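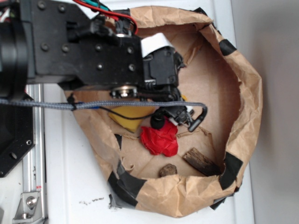
Evie Inskip wants to know whether a sanctions waiver dies with the officeholder who signed it, and whether a legislature can stop one after the fact. The full text of the post follows.

I'm writing a paper on the Castenach trade restrictions. The statute lets the executive waive the banking section for 120 days at a time if a report goes to both chambers. A waiver was signed in October, and the person who signed it has left office. One source says it lapsed on the departure date. Another says it runs to the end of its term. Which is right, and does a vote of disapproval in one chamber change anything?

Posted by Evie Inskip, Monday

Biwott
It runs to the end of its term. A waiver is an act of the office, so a change of officeholder has no effect on it by itself. The successor can revoke it early if the statute allows revocation, and most do. Check the definitions section first, then the waiver section, then the termination section.
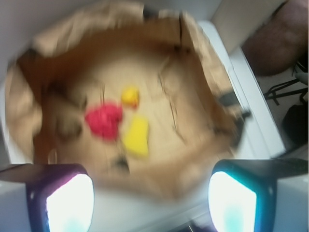
On the disapproval vote: one chamber acting alone can state its opinion and that is all. To bind the executive, a joint resolution has to pass both chambers in the same form and then be signed, or be passed again over a veto. That takes a two-thirds majority in each chamber. Look at whether your statute sets up an expedited procedure. Some give the committee 7 days to report before the resolution is discharged automatically. If yours has no such clause, the resolution can sit in committee until the session ends.

One more point for the paper. Waiving a section is different from repealing it. The restriction stays on the books -- it is only not applied for the period stated. If the renewal report is filed late, the restriction comes back into force without any new vote.

Vosby
Agree with most of that. I'd only say countries don't pay attention to who signed it, they look at whether it will be renewed. Banks do the same. Read the debates if you can find them, there are 47 pages on the banking section alone and half of it is about reporting dates.

Drindesstead
Same thing happened with the shipping waiver. It just expired.

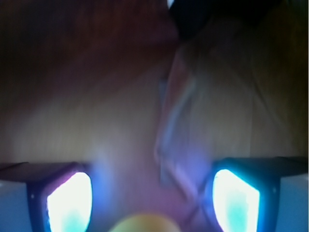 Gripper fingers, close view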